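Cutting machine maker Wedon puts a cap on free design uploads 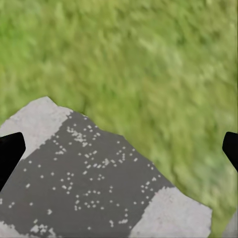 A flat, stone-like gray object on grass, in a computer rendering.

Owners of Wedon's home cutting machines will soon find a limit on how many of their own designs they can load into the company's software without paying. Starting in September, free accounts get three uploads a month. Anyone who wants more will need the new paid plan, called Skernadura.

Wedon says the change will "support a better creative experience." It did not say what was wrong with the old one, in which crafters could upload as many files as they liked for vinyl signs, cards and iron-on shirts.

Subscribers get unlimited uploads and a library of 3000 ready-made designs. That sounds generous until you look through the preview, where the same wreath turns up in several sizes and a good share of the lettering resembles fonts most people already have on their computers.

The company has also promised that designs saved before the switch will stay available. The notice sent to customers is less firm. It says older files will be kept "where possible," and a request to explain those two words had not been answered by the time this was posted.

Small sellers have the most to lose. Someone cutting custom name decals can use up three uploads before lunch, and the machine does not work with other software unless you buy an adapter from Matos.

Rival brand Prorkeck was quick to announce that its own uploads will stay free. Its statement gave no end date for that offer and made no promise about future models, so buyers thinking of switching may want to read the terms first.

Wedon has not announced a price for Skernadura. Free accounts will move to the new limit automatically.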